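4. What is overhead: ceilings, lights and the edges of shared rooms

4.1 Why we came to look up

When we began the room visits we had meant to write mostly about floors. Floors are where the tables go and where the tape is stuck down, and most of what people told us in the early interviews had to do with where they were allowed to put things. It was only when we sat down with the transcripts from Ovside, the first of our four buildings, that we saw how often people had drifted away from the question and started talking about the ceiling. They talked about glare, about a hum near the stairs, about a corner that felt "like being under a shelf", and one person spent a good ten minutes on a single fitting that had been moved and then moved back again. We had not asked about any of it. For the remaining three buildings (Plekik, Sangkhawat and Husach) we therefore added a short set of questions on what people could see when they leaned back in their chairs, and we went back to Ovside in December to ask the same things there.

Altogether the participants gave us 254 remarks that touched on something above head height. We have kept in the moans as well as the kind words, and we have also kept the remarks that are hard to sort, such as a long and rather lovely account of rain heard from the top landing, though these play only a small part in what follows.

4.2 Bare and covered ceilings

All four buildings have had their ground floors opened up at some point, and each has ended up with a different answer to the question of what to do overhead. At Plekik the old suspended tiles were kept, and people there had very little to say about them beyond the stains. At Sangkhawat the tiles came down and the pipes were painted the same cream as the walls. Husach has plaster throughout, with a shallow step where two rooms were joined, and everybody who works near that step seems to use it as a border, although the furniture runs straight across it.

Ovside has the ceiling that people felt most strongly about. It is ribbed and painted white, and it is left fully in view, crossbeams and all. Those who liked it said it made the room feel taller and "less like an office", and several were fond of the way the ribs catch the evening light. Those who disliked it nearly always brought up sound. A dropped spoon was mentioned more than once! We did not measure sound levels on our visits, and so we can only pass on what we were told, but the complaint was steady enough across the interviews that we would want to see it measured properly in any later study.

4.3 Lights that have piled up over the years

A room that has been in use for a long while tends to gather lights in the same way a kitchen drawer gathers corkscrews. Very few people we spoke to could say who had chosen the fittings over their heads, or in what order they had arrived. What they could tell us, often in great detail, was which ones they liked to sit under. Of the 30 people who answered our question about a favourite seat, 18 described it first by its light and only afterwards by the window, the socket or the company.

Mixed lighting was the usual state of affairs. Long tubes do the heavy work in most of the rooms, with smaller fittings added for a wall or a table that somebody wanted to brighten, and then left where they were when the table moved on. The Ovside room is a good case (Figure 4). A black spotlight with two dark housings hangs from the ribbed ceiling next to a bright recessed light, while two fluorescent tubes glow over to the right. People there were quick to name the part of the room that suited them, and they named it by the fitting: someone would be "a tubes person" or would say they only came over to "the spots" for a chat.

Figure 4. Ribbed ceiling and mixed light fittings at Ovside, with the large white column and, upper left, the wooden staircase.
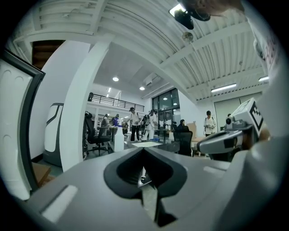
It would be easy to treat such a mixture as a fault to be put right, and two of the building managers did speak of it in that way. We are less sure. When the lights at Sangkhawat were all changed for a single matching kind, the regulars told us they were pleased with how tidy it looked, and then went on, a little wistfully, to describe the dim end of the room that they used to have. A tidy ceiling had left them with fewer places to choose between.

4.4 Columns and stairs as edges

Columns came up in a similar spirit. On a plan they look like a nuisance, and the early drawings for Husach show someone trying hard to lose one inside a cupboard. In daily life they do a surprising amount of gentle work, giving people a thing to be behind or beside. At Ovside the large column was spoken of as the place where "our bit" stops and the open room starts, with nothing on the floor to say so.

The staircase belongs to this group too, even though it is there for quite another purpose. Several people said that its wood was the one warm colour they could see from where they sat, among a good deal of white, and that they would look across to it when they were tired. We return to the stairs in Section 5, where the question is how much passing traffic a shared room can put up with before those working nearest to it begin to pack up and move.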